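Flovell asks households to keep small boxes for June return drive

8th May

Residents of Flovell are being asked to hold on to small cardboard boxes over the next few weeks instead of flattening them for the recycling truck. The request comes from Dadeo, the packing and mailing counter on the lower end of the main street, which has run short of small cartons and wants to send used ones out again.

The drive opens in June and will run for two weeks. Boxes can be left at the counter during opening hours. Dadeo hopes to take in 975 of them, enough to cover its small-parcel trade through the summer.

The counter is after plain brown corrugated boxes, the kind that hold a mug or a jar of candy. Printed boxes will be taken if the print can be covered with a label. Inner dividers should stay in place, as they save on paper filling. Ragged flaps are the most common fault, and they are caused mostly by pulling the tape off by hand.

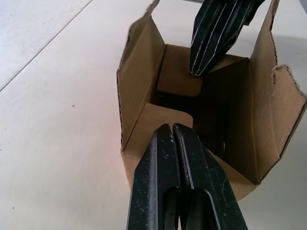 Maëlle Dhillon wrote in to ask why a torn flap should matter when the tape covers it anyway, adding that she has mailed jam to her sister in boxes far worse and never lost a jar.

Dadeo's answer is that it depends on the tear. A rough edge along the top of a flap can be trimmed straight and the box used for light goods. A tear that reaches the fold line is another matter — the flap no longer holds the tape in place and the bottom or top can open in transit. Those boxes will go to recycling.

Tape should be slit with a blade, not pulled. The box can then be closed again and stored as it is, or folded flat if there are many of them. Small cubes fold badly when they have a divider inside, and the counter would like those brought in whole.

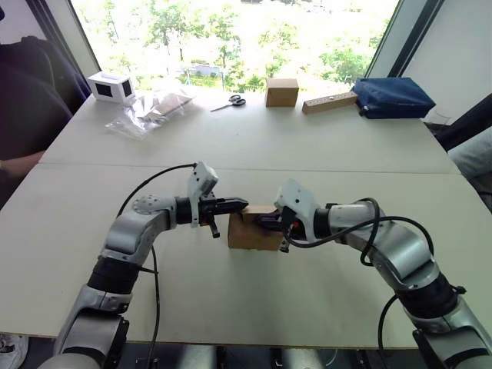
People who bring in seven or more usable boxes will get a free roll of paper tape, limited to one per household. The tape is being supplied by Kontogiannis, the stationery store across the street. Ruka, the secondhand shop on the corner, will act as a second drop-off point for anyone who cannot get to the counter before it closes.

Boxes that have held raw food or cleaning products will not be accepted. Dents and creases are fine in most cases, but soft spots are checked by hand and may rule a box out.

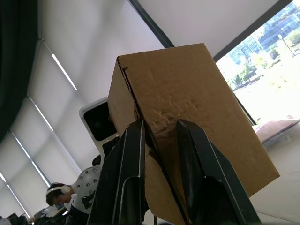

A plain brown carton with creases and a dent in one face.

Mailing customers who would prefer a new box can still buy one at the counter at the usual price.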